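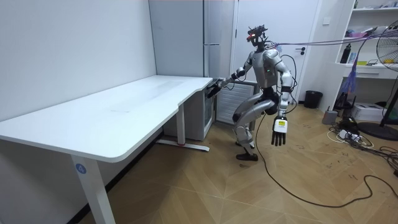
Section 2. Starting a session at desk 4

Onard Robotics Club set-up guide, revised by Marianna Duda

The supplier's leaflet says the robot is ready in 2 minutes. Allow 16.

1. Put the feet flat on the floor beside the short end of the desk. Self-levelling is promised. We have yet to be convinced, so check by eye.

2. Trace every cable by hand, from the head to the shelving and along the floor.

CAUTION: Do not step over the floor cable while the arms are live. Walk round the desk.

3. Start with one arm forward over the desk and the other hanging down.

Note: Konrad thinks the arm position makes no difference. His log has 70 runs in it and no control, so keep to step 3.

4. Look for the green light on the chest. It tells you the light is on. It does not tell you the hands will respond.
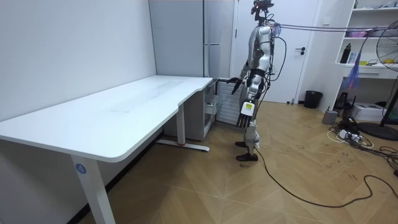
5. Ask for one small hand movement and write down what you saw, including nothing.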